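Bonnes pratiques bras mobiles — règle des objets au sol

kerdual_b
Chez Clornska on applique la règle interne 6 : rien par terre avant de lancer un cycle. Vous faites pareil, ou je suis parano ?

mimolette75
Règle idiote si le boulot consiste justement à ramasser ! Chez nous on note les objets sur la fiche avant, point.

kerdual_b
Mouais. Et le câble, tu le notes aussi ?

mimolette75
Oui — ligne à part, avec la prise.

tof_lauritsen
Je mets les miennes, on en cause après. 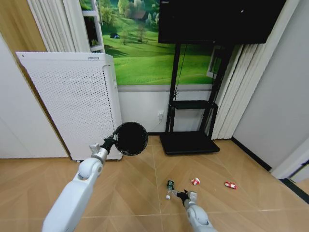
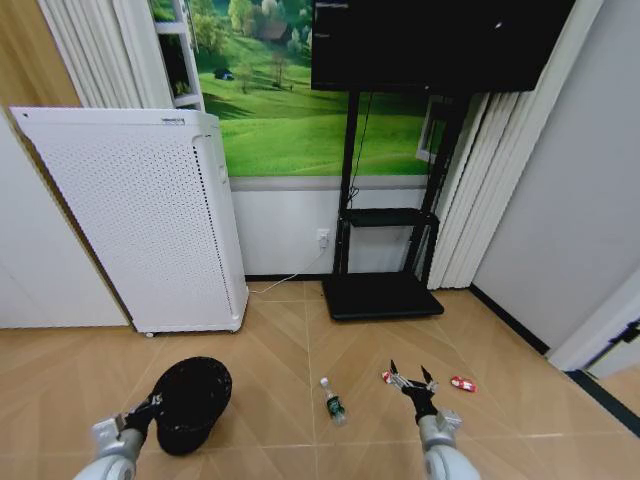

Petits objets au sol sur les deux premières.

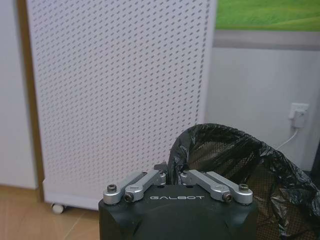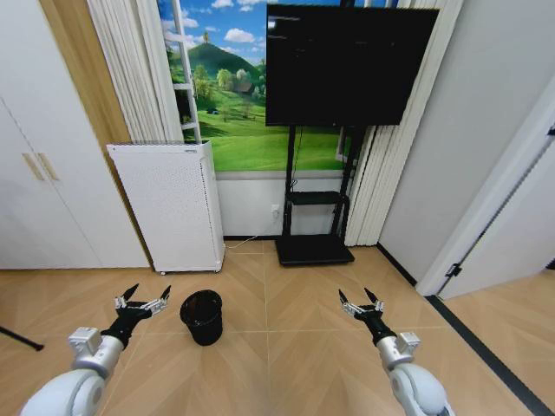
tof_lauritsen
Intégrateur, atelier de Senulbridge

Moi je suis entre vous deux. Les objets à ramasser, d'accord, mais un fil blanc qui part de la prise murale, je veux qu'il soit fixé ou hors zone. Et pinces ouvertes tant que la fiche n'est pas signée, j'y tiens.

kerdual_b
Pour le fil on est d'accord. Pour la petite voiture rouge, non, toujours pas !

mimolette75
Tu vas pas la faire ramasser si elle est déjà dans un tiroir...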